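# Nasstead Floor Tasks – data card

Last updated: 2018-05-22

5 min read

## Summary

Nasstead Floor Tasks is a set of wrist-camera recordings of one robot arm with a multi-fingered hand, working on objects placed on a carpeted floor. It was collected to answer a narrow question: which household tidying jobs can a general-purpose arm finish without help, and at what stage do the others fail? The set has 364 episodes across 8 tasks. Collection and labelling were done by Pudinis. The control software is Gauthier, used with its default grasp planner.

The short answer is that picking up a rigid object with a clear handle or rim is close to useful. Most other floor work isn't. Users looking for evidence that a machine can clear a living room by itself will not find it in this release.

## Setting

All episodes were recorded in an office with low-pile carpet and power outlets set into the floor. The work zone is marked with orange-yellow tape. An object is placed inside the tape before the episode starts, and the arm begins from a raised pose to one side. Cables and outlet boxes near the zone were left where they were, as a home would have much the same.

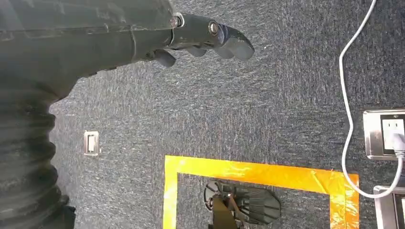 The tape is a reference for the operator only. The planner receives no information about it and will reach outside it if the grasp estimate falls there. Tape colour can leak into learned policies, so anyone training on the raw frames should mask it or report results both ways.

## Tasks

- pick-rigid: lift one rigid object and hold it for 5 seconds
- pick-irregular: lift an object with thin, ribbed or projecting parts
- pick-soft: lift a cloth item
- pick-film: lift plastic film or wrapping
- separate: remove wrapping from beside or on top of another object
- upright: turn a fallen object onto its base
- move-to-bin: pick and release over an open container
- clear-zone: remove everything inside the tape

Clear-zone is the only task that resembles a chore as a person would describe it. The other seven are parts of it.

## Results by task type

Of the 364 episodes, 89 are labelled complete. The bulk of these come from pick-rigid and move-to-bin. No clear-zone episode is labelled complete without operator assistance.

Plastic film is the weakest category. The depth estimate is unreliable on glossy, transparent surfaces, and the fingertips are too broad to pinch a single fold. Where film lies next to a hard object, the planner tends to treat the two as one body and selects a grasp point between them.

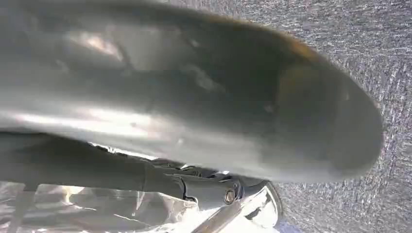
Crumpled plastic wrap beside a rimmed white and silver object, with a gripper finger close to the camera.

Close-range views of this kind are common in the set. In many of them the finger covers a large part of the view and the target is only partly visible. We have kept them. A policy that depends on an unobstructed view will lose its target at the stage where it most needs it.

Irregular objects fail in a different way. The approach is usually sound, but contact with a thin part shifts the object and the grasp is not replanned quickly enough. Re-grasp attempts are included in the same episode and carry their own start and end marks.

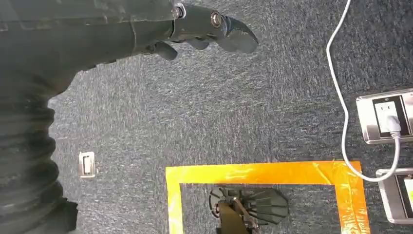

Operators were allowed one reset per episode in this category. A reset means the arm returns to its raised pose and the object stays where it is. Episodes needing a second reset are labelled failed, even if the object was later lifted.

## Labels

Each episode carries a task name, an outcome (complete, assisted, failed), a failure stage and a free-text note. Failure stages are: detect, approach, contact, lift, transport, release. Labels were applied from the video and joint logs together. Where the two disagreed, the joint log was used.

Assisted means that a person moved the object, the arm or an obstruction at any point. Published success rates should leave assisted episodes out – we have seen the earlier Ustis release quoted with them included, and the figures are not comparable.

## Known limitations

- One arm, one hand design, one floor type. Nothing can be inferred about hard floors or deep-pile rugs.
- Episode length is not balanced across tasks.
- Lighting was not controlled. Bright patches on the carpet affect detection in some episodes.
- Finger surfaces are scuffed. Friction will differ from that of a new hand.
- Task time is not a fair comparison with a person. The arm was speed-limited throughout.

## Use

The set is suitable for studying failure detection, occlusion near contact and grasp replanning. It is not suitable for estimating how long a domestic robot would take over a given chore, or what it would cost to run.

Corrections to labels should quote the episode number and the failure stage in dispute. Accepted changes are listed in the changelog with the old value kept.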